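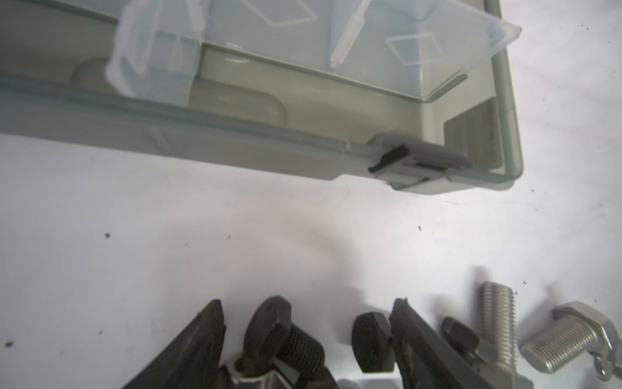
Objet : Re: [téléop] Trier de la visserie à distance, vos réglages ?

Bonsoir la liste,

Je reprends le message de jeudi parce que j'ai passé pas mal d'heures sur exactement ce genre de tâche, et que j'ai fait à peu près toutes les bêtises possibles avant d'obtenir quelque chose de correct.

> Bonjour à tous,
> Je débute en téléopération avec un bras et une pince à deux doigts,
> caméra au poignet. Je voudrais lui montrer comment ranger des boulons
> dans une boîte à compartiments. J'ai 64 démonstrations et la politique
> entraînée dessus fait n'importe quoi dès que deux boulons se touchent.
> Faut-il simplement en enregistrer plus ? Et est-ce que vous guidez le
> bras à la main ou à distance ? J'hésite aussi à inclure l'ouverture
> du couvercle dans la tâche.
> Merci d'avance !

Alors, dans l'ordre (enfin, dans mon ordre à moi).

Plus de démos, oui, mais pas tout de suite. Regarde d'abord celles que tu as, en vitesse réelle, en entier, c'est pénible mais ça vaut le coup ! Quand j'ai fait ça avec les miennes, j'ai vu que j'attrapais presque toujours le boulon le plus facile en premier, celui bien isolé, couché sur le côté. Les paquets, je les gardais pour la fin, et une fois sur deux j'arrêtais l'enregistrement avant. Forcément, le modèle n'avait presque rien vu de ce qui coince. J'ai recommencé en m'imposant des départs moches : des têtes noires collées aux doigts de la pince, un boulon argenté presque debout à côté d'un autre couché, des filetages pointés dans tous les sens. Je suis monté à 233 démos au total et la différence s'est vue sur les paquets, beaucoup moins sur le reste.

Pour guider à la main ou à distance : j'ai commencé à la main, sur le bras Sterker, en mode compensation de gravité. C'est agréable, on sent le contact, on va vite. Le souci, c'est que ma main passait devant la caméra du poignet à chaque prise. Le modèle apprenait joyeusement qu'un boulon se ramasse quand il y a un pouce dans l'image... Je suis donc passé au bras maître avec Plollatora pour l'enregistrement, et je regarde uniquement le retour caméra, jamais la table. Au début c'est affreux, on rate tout. Au bout d'une après-midi ça vient, et surtout on ne triche plus avec des informations que le robot n'a pas.

Sur le couvercle, mon avis est tranché : fais-en une tâche à part. Le mien est transparent, et entre les reflets et les séparateurs translucides qu'on devine au travers, le modèle confondait « je vois les cases » et « je peux poser dedans ». Il venait taper gentiment le boulon sur le plastique - très content de lui, je suppose. L'ouverture du clip demande en plus un geste complètement différent, avec un doigt en appui, et les deux se mélangeaient mal dans le même jeu de données. Chez moi la démo de tri démarre boîte ouverte, celle d'ouverture démarre boîte fermée, et je les enchaîne après.

Quelques trucs en vrac :

Change la boîte de place et tourne-la entre les prises. Je l'avais laissée bien parallèle au bord de la table pendant toute une série, et il suffisait de la mettre en diagonale pour que tout s'écroule.

Les plateaux blancs, c'est pratique pour le contraste, mais les boulons argentés y disparaissent si l'éclairage vient d'en haut. J'ai mis une lampe sur le côté et les filets accrochent bien mieux la lumière. Les petites saletés noires sur la table, en revanche, je ne les nettoie plus à chaque fois. Autant que le modèle s'y habitue.

Garde les ratés quand tu te rattrapes dans la foulée (boulon qui glisse, tu rouvres, tu reprends). Je n'en avais que 18 dans mon premier lot et je les avais tous jetés, quelle erreur. Ceux où tu abandonnes, poubelle.

Et fais des pauses ! Passé une heure mes gestes deviennent saccadés, ça se lit très bien sur les courbes de vitesse.

Une question à mon tour, pour ceux qui utilisent Girnex côté conversion : est-ce que vous avez un décalage entre l'ouverture de la pince et les images ? Chez moi c'est constant, 3 images de retard, je corrige avec un petit script, mais je préférerais comprendre d'où ça vient. Même chose avec deux câbles différents, donc je soupçonne l'horodatage.

Bonne soirée, et dis-nous ce que donnent les paquets de boulons !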